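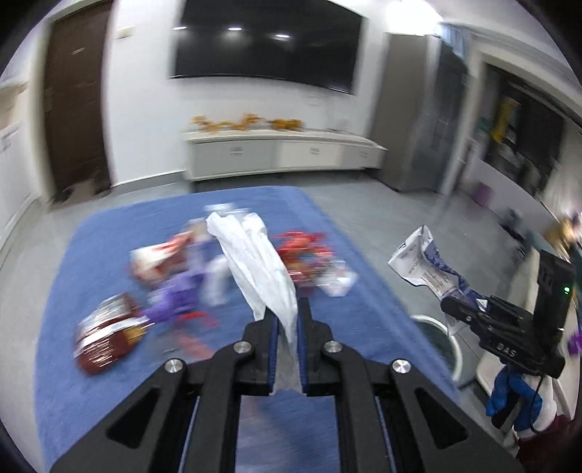
白いビニール袋と青いマット

ドルンダリ川 河岸清掃・記録 参加者募集

ヴォーカム河岸の会では、春の清掃と記録に加わってくださる方を募集します。

先に書いておきますと、この募集文を書いている私(プルヴ)は、一日かぎりの清掃イベントというものをあまり信用していません。大勢が集まり、そろいの軍手をはめ、袋を積んで記念写真を撮り、翌月には同じ場所に同じようなものが落ちている。その繰り返しに何年も付き合ってきました。「川がよみがえりました」と書かれたチラシを見るたびに、誰がどうやって確かめたのだろうと思います。うちの会も昔そういうチラシを出していましたので、よそのことは言えません。

それでも募集はします。拾わなければ落ちたままですし、拾いながら記録をつければ、少なくとも翌年に何かを比べることはできます。比べた結果、清掃に意味がなかったとわかる可能性もあります。そういう結果でも見てみたいという方に来ていただけると助かります。

日時と場所

開催日:2025年4月28日
集合:13時
集合場所:ピアース会館の裏口(川側の出入口です。正面玄関は閉まっています)
作業時間:3時間ほどを予定、途中休憩あり
範囲:ピアース会館裏から下流へ、旧船着場の石段まで
参加費:なし
謝礼:なし。交通費も出ません

謝礼については毎年お問い合わせをいただきますが、出ません。「経験が報酬です」といった言い方もしません。半日、川べりで腰をかがめて過ごし、終わったらお茶が出ます。お茶はおいしいと思いますが、これも人によるでしょう。

小雨なら行います。川の水位が石段の下の印を越えていたら中止です。印は赤いペンキで、集合場所へ来る途中の橋の上から見えます。中止の連絡は当日の朝、登録いただいた連絡先へ送ります。天気予報がよくても上流で降れば水位は上がりますので、晴れているのに中止ということがありえます。「晴れているのになぜ」という電話は、できればご遠慮ください。

何をするか

作業は2班に分かれます。

拾う班
河岸の草地と石組みのあいだを歩き、落ちているものを拾って袋に入れます。水の中には入りません。長靴を履いている方も入りません。毎回「少しだけなら」と入ろうとする方がいますが、少しだけで済むかどうかは底の泥しだいで、見た目では判断できません。

記録する班
拾われたものを種類ごとに分け、用紙に書き込みます。分け方は袋類、容器、紐と網、紙、金属、布、その他です。迷ったら「その他」に入れてください。あとで「その他」が多すぎると文句を言うのは私ですが、無理に分類されるよりはましです。

どちらの班を希望されるかは申込のときにお書きください。希望どおりになるとはかぎりません。例年、拾う班に希望が偏ります。体を動かしたほうがやった気になるのはわかりますが、記録の人手が足りないと、拾ったものがそのまま収集車に載って終わります。それなら市の清掃局にお任せすればよい話で、わざわざ集まっていただく理由がだいぶ薄くなります。

昨年の数字について

昨年の春、会の記録用紙に載ったのは1584点でした。この数字は地元の広報にも取り上げていただき、「大きな成果」と紹介されました。

私はこの数字を見て、いくつか引っかかりました。

まず、発泡材の破片をどう数えたかが人によって違います。ひとつの箱が砕けたものを一点とした人と、破片をひとつずつ書いた人がいました。用紙の筆跡を見るとだいたい誰がどちらかわかります。次に、前の年とは歩いた範囲が違います。前の年は旧船着場の手前で時間切れになりました。範囲が広がれば点数は増えます。ゴミが増えたのか、よく歩いたのか、細かく数えたのか、この数字からは言えません。

同じ用紙を見たヒョン・ロウンさんの意見は私と違っていて、「粗い記録でも、どこに多いかはわかる」とのことです。たしかに石段の近くに袋類が集まっているのは、数え方のばらつきがあっても見てとれました。流れの向きのせいか、上の道で物を食べる人が多いせいか、そこはまだ意見が分かれています。私は流れのせいだと思っていますが、証拠はありません。

今年は数え方の決まりを先に作りました。破片は、手のひらに載る分をまとめて一点とします。手の大きさは人によって違うではないか、という指摘はすでに受けています。そのとおりです。気になる方は、当日もっとよい決め方を持ってきてください。作業の前に聞きます。作業が始まってからは聞きません。途中で変えると、前半と後半が比べられなくなります。

こんな方に来ていただきたい

・言われた範囲を、言われた範囲だけ歩ける方
・つまらない作業の途中で数え方を変えない方
・わからないときに「わからない」と用紙に書ける方
・しゃがんだり立ったりを繰り返しても差し支えない方(記録する班は座ってできます)

経験は問いません。むしろ清掃活動に慣れた方ほど、自己流の分け方を持っていて話が長くなる傾向があります。慣れた方もどうぞ。ただし今回の用紙に合わせてください。

言葉はどうにかなります。記録用紙には絵がついていますし、ガッティさんと王道の身ぶり手ぶりがあります。ガッティ・ルクレツィアさんは当日、拾う班の先頭を歩きます。歩くのが速いので、追いつけないときは声をかけてください。

未成年の方は、保護者の方と一緒にご参加ください。小さなお子さんには正直なところあまり向きません。楽しい催しを期待して来たお子さんが、休憩の前に飽きてしまうのを何度も見ています。飽きたら帰ってかまいませんので、その場合は記録する班の机にひとことお願いします。姿が見えなくなると、全員で探すことになります。

団体での参加について

会社や学校の名前での参加も受け付けますが、条件があります。

横断幕は持ち込めません。そろいの上着はかまいませんが、集合写真のために作業を止めることはしません。以前、ある会社の方々が写真のために袋を一か所に集め、撮り終えたあと、どの袋がどの区間のものかわからなくなりました。その年の下流側の記録は使えないままです。悪気がなかったのは承知しています。

参加証明書は出します。ただし書くのは「参加した」という事実だけです。「環境の改善に貢献した」という文言を入れてほしいというご要望には応じられません。改善したかどうか、こちらも知らないのです。

持ち物と服装

・汚れてもよい長ズボンと、底のしっかりした靴
・手袋(軍手でも可。草の中に割れたガラスがありますので、厚手がよいです)
・飲みもの
・帽子
・筆記具(記録する班の方。鉛筆がよいです。ボールペンは湿った紙に書けません)

袋と挟み具は会で用意します。ご自分の挟み具をお持ちの方はどうぞお使いください。挟み具の優劣について休憩中に議論が起きますが、会としての見解はありません。

香りの強い虫よけは控えてください。記録する班の机は風下になることが多く、前に気分の悪くなった方がいます。

記録の使い道

集めた用紙は、会の共有台帳「イロドン」に入力します。名前は立派ですが、中身はただの表です。入力は成仁浩(ソン・インホ)さんと私で分担し、別々に打ったものを突き合わせます。食い違ったところは用紙に戻って確かめ、読めない字は読めないまま残します。

参加者のお名前は台帳に入りません。用紙には班と区間だけを書いていただきます。どなたが何を何点拾ったかを競う仕組みは、今後も作るつもりがありません。作ればどうなるかは、破片の数え方の話を読んでいただければおわかりかと思います。

できあがった表は、ご希望の方にお渡しします。グラフはつけません。以前つけたところ、右肩上がりの線だけが切り取られてあちこちに貼られました。

市に提出するかどうかは、まだ決めていません。提出すれば何かが動くという期待もあるようですが、これまで提出したものについて、返事をいただいたことがありません。担当の窓口が変わるたびに最初から説明しています。それでも出したほうがよいという方は、休憩のときにでもその理由を聞かせてください。

当日の流れ

集合、受付
数え方の説明(ここが長いです。遅れて来た方にはもう一度同じ説明をします。もっと長くなりますので、なるべく時間どおりに)
班分け
作業
休憩
作業の続き
袋の口を閉じて会館裏へ運ぶ
用紙の回収、お茶

閉会のあいさつはありません。用紙を出した方から帰っていただいて結構です。

けがと保険

会で行事用の保険に加入します。申込のときに書いていただくお名前をもとに手続きをしますので、飛び入りの方には適用されません。飛び入りを断るのはそのためで、意地悪ではありません。

注射針、中身のわからない瓶、動物の死骸には触らないでください。近くに目印の旗を立てて、班の先頭を呼んでください。旗は受付で配ります。自分は平気だから、という方がときどきいらっしゃいますが、平気かどうかは関係がありません。

救急箱は会館裏に置きます。中身は基本的なものだけです。持病のある方、薬が必要な方は、ご自分のものを必ずお持ちください。

よくいただくお問い合わせ

途中から参加できますか
できますが、数え方の説明を受けてからになります。

途中で帰れますか
帰れます。書きかけの用紙は持ち帰らずに置いていってください。

犬を連れていってよいですか
ご遠慮ください。草の中にガラスがあります。

拾ったものを持ち帰れますか
記録が済んだあとなら、たいていのものは構いません。財布や鍵など、持ち主がいそうなものは警察に届けます。

駐車場はありますか
ありません。会館の駐車場は会館の利用者のもので、こちらは裏口を借りているだけです。

毎年続けるつもりですか
数え方が定まって、同じ範囲を同じように歩けた年が続けば、比べられるものができます。そこまでは続けたいと思っています。そのあとは結果を見て決めます。やめるという結論もありえます。

参加すれば川はきれいになりますか
その日の夕方は、きれいに見えると思います。

申し込み方法

次の内容を書いて、ピアース会館の受付に置いてある申込箱に入れてください。用紙は箱の横にありますが、別の紙でも構いません。

・お名前
・連絡のつく電話番号またはメールアドレス
・希望の班(どちらでもよい場合はそのように)
・保護者の方と参加される場合は、その方のお名前
・体調などで知らせておきたいこと

締切は開催日の一週間前です。保険の手続きがあるので延ばせません。定員は13名です。少ないと思われるかもしれませんが、数え方をそろえられるのはこのくらいまでだというのが、去年の用紙を読み返しての私の判断です。もっと大勢で広くやるべきだという声も会の中にあり、それはそれで別の日にやればよいと思っています。

定員を超えた場合は、記録する班を希望された方を優先します。お断りする場合も必ずご連絡します。

志望動機は不要です。書いていただいても読みますが、選ぶ材料にはしません。

申し込みの受付と班分けは謝婉婷(シェ・ワンティン)さんが担当しています。班の変更、当日の欠席、体調のことなどは謝さんへ。数え方や過去の記録についての疑問、この募集文への異論はプルヴまでお願いします。どちらも会館の受付に伝言を残していただければ、折り返しご連絡します。

ヴォーカム河岸の会
募集担当 ホラツィウ・プルヴ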